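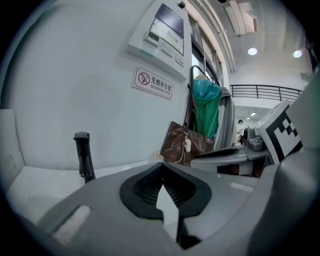

No-smoking sign below a wall control panel

How to Put Up a Wall Sign So It Stays Up

By Ermanno Fiore
30 Apr 2021

Most office signs fall down for the same reason: the wall was dusty. Adhesive strips work well on painted drywall, but only if you prepare the surface first.

What you need: mounting strips, rubbing alcohol, a clean cloth, a pencil, a tape measure and a small level.

1. Pick the height. I set the center of the sign at 1,515 mm from the floor, which most adults can read without looking up.

2. Mark the top corners lightly in pencil and check them with the level.

3. Wipe the wall with alcohol and let it dry. Don't use household spray — it leaves a film.

4. Stick the strips to the back of the sign, close to the corners. Peel the liners.

5. Line up with your marks and press hard for 30 seconds on each strip.

6. Erase the pencil marks.

Fresh paint needs longer. Wait 18 days before sticking anything to it, or the paint may come away with the strip.

For brick or rough plaster, use screws and plugs. Drill the holes in the sign first and mark through them onto the wall. Check for cables before you drill, especially straight above or below switches and thermostats.

To take a sign down, warm the strips with a hair dryer and pull slowly downward.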